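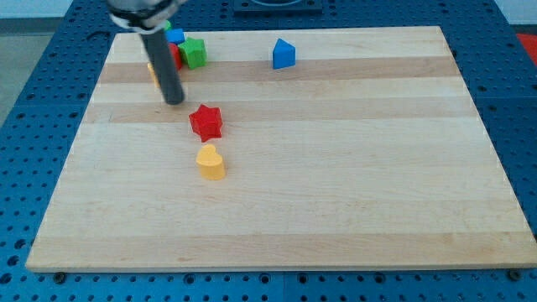 3.2 Collecting demonstrations

All demonstrations were given by remote control. The operator sat beside the table with a hand-held controller and moved the fingertip over the board in two directions; its height was fixed by software. We had first tried guiding the arm by hand, as in the Karonow study, but the operator's own arm kept getting into the camera view and the pushes were jerky.

Figure 2. The pushing task. A single cylindrical finger works over a wooden board with coloured blocks, among them a red star, a yellow heart and a blue triangle.

Each session began with the blocks scattered by hand. The operator was then given a short written instruction, such as "push the heart towards the star", and had 200 seconds to carry it out. Attempts that ran over time were kept but marked as failures.

We recorded 3,090 attempts with the Fiklow controller, of which 917 involved pulling one block out of a group. These took longest to learn – a round finger slips off a corner easily, and neighbouring blocks tend to move with the one being pushed. Operators practised on a spare board until they felt ready, and practice runs were left out of the data.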